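Subject: Re: [stores] Shelf layout for the housings, trial from September
From: Njoroge Mollel
Date: 2022-11-27

Fermín wrote:

> Hello all,
>
> Gisela and I have finished the trial of open shelving for the finished housings and we'd like to roll it out to the Lodiso side as well. Short version: parts come out of the Zostlow trays as soon as they arrive from inspection and stand on the top shelf of the yellow racks, domed end up, with a gap between each one. Lower shelves stay clear for overflow. No lids, no foam, no labels on individual parts.
>
> We think this makes picking quicker, and anyone can see at a glance what's left. It also gets rid of the trays, which cost us 28 a month each to hire and which everyone complains about.
>
> If there are no objections I'll order another four racks from Premetti. They're holding the price for us for the moment.
>
> Fermín Troncoso

Fermín, thanks for writing it up. I do have objections, or at least doubts, and I'd like them on the list before anybody orders racks.

First, "makes picking quicker". Quicker than what? I asked Ivana if she had timings from before September and she hasn't. Nor have I. We had a bad summer with the trays because half of them were stacked in the wrong bay, and I suspect most of the improvement comes from having moved everything to one place. You could have put the trays in one place and had the same result for nothing. I may be wrong about this, but I'd want to see one week of picking done each way before I believed it.

Second, the gaps. I understand why you want them. Two bare housings knocking together will mark each other, and we had enough of that last year with the Serrano order, where they sent back 300 for scuffs on the outside that made no difference to how the things worked. But a gap only helps as long as people keep to it. When it's busy, somebody will come over with a full trolley and push the front ones back to make room, and then the side tabs will be touching. Those tabs are the first thing to catch. I have done it myself.

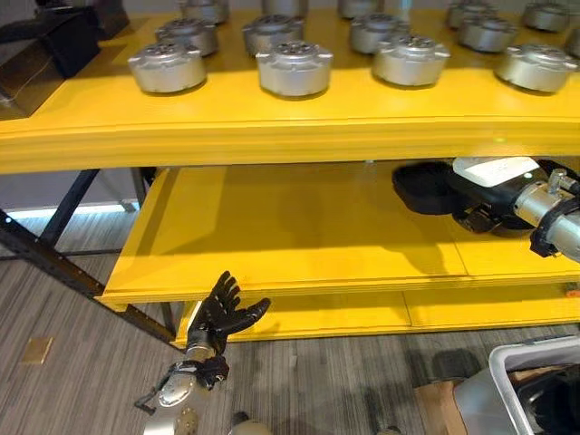

Spacing by eye is fine when the person doing it cares about it. Gisela does, and I've no complaint at all about how she sets out a shelf. My question is what happens on the late shift, or when she's on leave. If we are serious about this we need something on the shelf that holds each part in its place, even if it's only a sheet of board with holes cut in it. Nazareno offered to make one in the spring and was told to wait for the trial. Well, the trial's over, so could we take him up on it?

Third, dust. The housings go up with the ring of holes uppermost and nothing over them. I know they get wiped before assembly. I also know they don't all get wiped, having stood at the bench and watched. The trays have lids, ugly as they are. Would it hurt to turn the parts over? I half expect the answer is that they won't sit flat on the domed end, in which case fine, but then can we please talk about a cover. An old bedsheet would do for a start.

Fourth, the racks themselves. I've nothing against yellow, and I agree that bare metal shows up well on it, which helps when you're looking for the last few at the back. What bothers me is the paint. How hard-wearing is it? If a heavy part is slid towards you instead of lifted, does the paint come off on the underside of the part? Premetti's leaflet says each shelf will take 500 kilos, and I don't doubt it, but weight was never our problem. Has anybody turned a few over after a month on the shelf and looked? Somebody should do that before we spend another 3000, and it would take ten minutes.

While I'm on the racks, I don't see the sense in keeping the lower shelves for overflow. Overflow is how the old bay got into the state it did. A clear shelf near the floor will have coats and lunch bags on it by the end of the month. Either give those shelves a job now, with a label on the front edge, or take them out. My preference would be to put the rejected parts somewhere else entirely and use the middle shelf for the next batch in line, so that whoever empties the top can fill it again without a walk to inspection.

And a small one. Fermín says anyone can see at a glance what's left. You can see the front row at a glance. The ones behind you see mostly as tops, and if you're Ivana's height I'm not sure you see those. For a proper stock figure we'd still have to go up the steps and look, same as now.

I don't want to be the person who says no to everything. I dislike the trays as much as you do, and the lids are a menace to fingernails. If the four racks can be put off for a few weeks, I'd suggest this instead:

- one rack with Nazareno's board on it, one without, same parts on both
- somebody other than Gisela or Fermín does the filling
- we write down marks and scuffs as they come off the shelf
- the trays stay on hire until that's done

If the rack with no board comes out just as clean, I'll say so on this list and help carry the new ones in.

Could Ivana tell us how much notice Zostlow need to end the hire? I've got it in my head that it's a full quarter, in which case there is no hurry in any direction.

Njoroge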